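Stallthorpe Conversation Hours

README for the shared folder, last tidied December 6, 2024

What this is

Everything we know about running free English conversation hours for newcomers in Stallthorpe, paid for by the evening language classes we sell to people who are going on holiday. The arrangement is simple. Someone who wants to order lunch in Spanish pays full price, and the money covers the room, the tea and the photocopying for someone who needs to phone the dentist in English. The holiday people know this. Some of them even come back for a second term, which we put down to generosity, given how much Spanish they remember.

The folder holds lesson sheets, record-keeping tables and the text of the letters we send out. Take what you like. If you run something similar in your own town, please change the name of the bus company on sheet 4, or your learners will be asking for a timetable that does not exist. It barely exists here.

What's in it

sheets/ has 114 lesson sheets, each one page, each meant to fill an hour with people who have never met. They are numbered in the order we wrote them, so number 1 is about renting a flat and number 2 is about soup.

attendance/ has 16 terms of sign-in tables with the names taken out. More on those further down.

letters/ has the funding letters, including the polite ones.

eltoma/ has the Eltoma set, our word cards for beginners. The cards come in seven languages, and the quality of the translations runs from excellent to brave.

old/ has everything else. Please do not open old/ in front of a funder.

How the sheets are meant to be used

Print one per person and one spare. Read the top part aloud, then stop talking. This is the hardest instruction in the folder and most new leaders fail it for a month. The silence after the first question feels like a dental procedure, but somebody always breaks it, usually to disagree with the sheet.

Sheets marked B assume people can read a short paragraph. Sheets marked A don't, and work better with the Eltoma cards. There was briefly a category C, for confident speakers, but the confident speakers ignored it and talked about hockey.

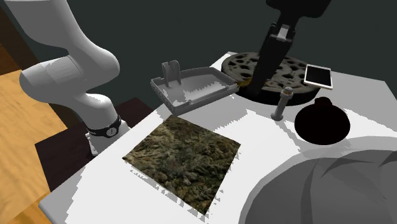 If a group is mixed, start with an A sheet and let the stronger speakers run off with it. Don't split the room by level unless you have a second leader. We tried it with one, who spent the hour walking back and forth between two tables and learned nothing except the distance.

The attendance tables

One row is one person at one session. The columns are term, week, new or returning, sheet used, and a notes column that was supposed to be for absences and became a diary. We have removed anything that could point to a real person. What is left is mostly weather.

Known problems:

Week 1 of every January term is overcounted. People sign in twice, once when they arrive and once when they find the right room.

The third term has no sheet numbers at all. The leader that term wrote "the good one" in every row, and we have not been able to establish which one it was.

"Returning" means the person ticked the box marked returning. Some people tick every box, in case it helps.

Please don't use these tables to prove that conversation hours improve anybody's English. We think they do, and we would love to have the evidence, but this is a list of who turned up.

Money

The paid classes bring in more than they cost in a good term. Last year the surplus was $3000, all of it spent on the free hours, chiefly on rent at the Brakholm building. The Granström Fund paid for printing the word cards and asked for a report of no more than one page. We have never respected a funder more.

We don't charge newcomers a fee, a deposit or a "suggested contribution." We tried a donation jar for one term. It collected buttons, a transit token and a very kind note, and was retired.

Copying and changing

Use the sheets for free, for any teaching that is also free. If you charge for your classes, write to us first and we will most likely say yes and ask what you charge, out of envy. Keep the name Stallthorpe Conversation Hours somewhere on the page. The Granström logo on the back of the cards has to stay as it is, in its own shade of green, and there is a file in letters/ explaining the green at some length.

Corrections are welcome, particularly to the brave translations. Send the card number, the word as it stands and the word as it should be. If two of you disagree, we will print both and let the learners sort it out over tea.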